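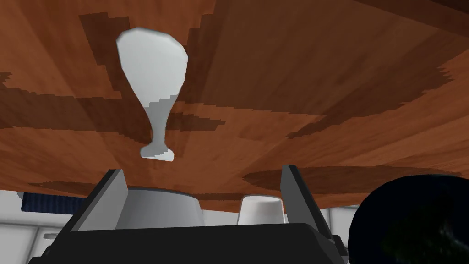
3. Sim grasping, wrist view

Handout for Araceli Villanueva's section, robotics lab, Esville. Bring last week's sheet, we pick up at the gripper limits.

Open the kitchen scene in Prinent. Start with fingers wide open, leave them open till step c.

a. Find the gray cylinder and the white cup between the fingers. Write down which one you're going for BEFORE you move. One object per run.
b. Approach slow. Speed cap is 50, not 100, the old slides are wrong.
c. Close, hold, lift. If it slips log it as a slip, dont rerun and overwrite.
d. Save the log under your group name (Tetusberg or Agbayani).

Shadows: jagged edges on the wood and on the white drumstick shape come from the low shadow setting. Leave it low or the lab machines crawl. Color threshholds from unit 2 will trip on the dark patches, so mask first.

Runs: 300 per group by the end of September. Agbayani has 47 so far, Tetusberg see me.

Write-up, one page:
- success rate, cylinder and cup seperate
- one failed run, joint plot + what you'd change
- camera angle, did the low view help or hurt?

Questions to Araceli before 4 pm, lab closes after that.

Next: section 4, same scene, moving the camera off the wrist.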